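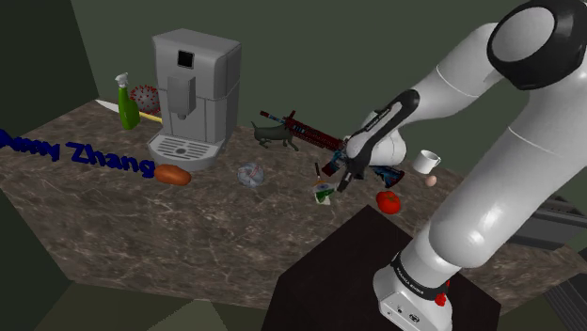

Teodoro Villalobos
Community Moderator, Burlow Dance Board

Shoes for a first adult ballet class?

I signed up for the beginner series at Clistwood, starts in March, and the email just says "soft shoes." Is that canvas or leather? I'm 33 and haven't danced since grade school, so I don't want to spend a ton!

Nava
Canvas, split sole. Mine were $15 and they go right in the wash. I took that same series and half the class wore socks the first week, so don't stress. Go snug, and sew the elastics on yourself (they come loose in the bag, kind of annoying).

jilmont374
leather lasts longer imo

Teodoro Villalobos
Either one is fine with the teachers. Try on both if you can, sizes run up to 4 off from your street shoe depending on the maker.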